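Nerby Help — Research Methods — Robots and automation

How many demonstrations before I can trust a comparison between two camera set-ups?

Asked 20 May 2019

Hello all, and thank you in advance for your patience, because this has grown longer than I meant it to be. I'm in the second year of a part-time research degree and my project (we call it Grinton, after the village, no deeper meaning) is on teaching an arm to tidy tableware by copying a person who steers it by hand. We train one policy on the wrist camera alone and a second one on the wrist camera plus a fixed view of the table. Then we run both and count the successes.

With pale crockery the wrist view is all curve and cloth by the time the fingers get down near the rim, and I had expected the second policy to win by a mile.

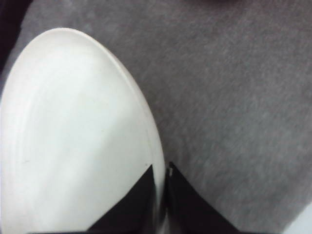
In the end it managed 12 successes out of 32 trials with the wrist camera only, and 17 out of 32 with both. My supervisor is pleased. I am less sure, as the two lots of trials were done on different days and I'd nudged the lamp in between. Each policy learned from the same 617 demonstrations, so I don't think the training data is to blame.

What I would like to know is whether that difference means anything, and whether my time is better spent on more demonstrations or more trials. I have the lab until November, and I do have to eat and sleep in that time too. I'd also be glad of advice on how to lay the objects out between trials. At the moment I put things down wherever looks fair to me.

3 replies

Reply 1 (marked helpful by 31 readers)

What a nice clear question, and please don't apologise for the length, mine will be worse.

Your result is encouraging but it's thin. Going from 12 to 17 with that many trials each side is well within what luck can do. If you work out the interval on each success rate you'll find they overlap a great deal, and I wouldn't want to stand up in front of an examiner with it on its own. So trials first, demonstrations later. Your policies are already trained, and running them again costs you an afternoon or two, whereas another big round of demonstrations means retraining both and starting the whole comparison afresh.

The days and the lamp worry me more than the numbers do. Please mix the two policies together in one session — toss a coin before each trial, or better, make a shuffled list the night before and stick to it. That way if the light drifts, or the gripper pads get a bit tired, both policies suffer equally. If you can bear it, have somebody else load the policy so that the person judging success doesn't know which one is running. I was a dreadful judge of my own favourites when I started at Clukley, always ready to call a wobbly placement a good one if it came from the method I liked. 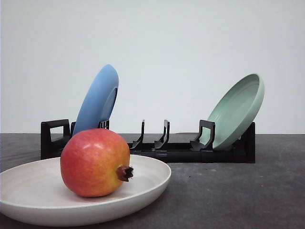

Now, layouts. "Wherever looks fair" will catch you out, I'm afraid, and I say so with great affection, having done exactly that for most of a year. Write down a fixed set of starting layouts before you run anything and use every one of them for both policies, so that you can compare like with like. Be fussy about what goes into each. If the rack begins with a blue plate towards one end and a green one towards the other, with free slots in the middle, then that's a layout, and it needs a number and a reference photo you can match by eye. A piece of fruit sitting on a plate in front of the rack is a different layout again, particularly when it hides the bottom of a plate behind it from the fixed camera. I'd want some of those in your set on purpose, as that's where a second view might help less than you hope. Then report the results per layout as well as in total. Quite often the gain all lives in two or three of them, and that's a far more interesting thing to write about than one average.

Do write down your rule for success before you begin as well. Does a plate leaning in the wrong slot count? Decide now, while you don't mind which way it goes!

Reply 2

more demos. always more demos. we had a Kaufmann arm and it was rubbish until we doubled the data, then it was fine. also check your camera is in focus

Reply 3

I agree with the first reply nearly all the way through, but I'd add one small thing about the training side. You say both policies learned from the same demonstrations, and I'm sure they did, but did you train each of them only once? Two runs of the same recipe with a different random seed can land further apart than your two camera set-ups have. I'd train three of each if the computer time allows, and share the trials out between them. It's dull work and you'll want a good radio programme.

As for Reply 2, doubling the data may well help both policies, but it won't tell you which camera set-up is the better one, and I think that was what you were asking.

Comment from the asker

Thank you both (and thank you for the focus tip, it was fine, but I did go and look). I've made a shuffled list for the next session and taped the lamp down. I hadn't thought about seeds at all, so that's my week gone. Would you use the same list of layouts for every seed, or shuffle a new one each time?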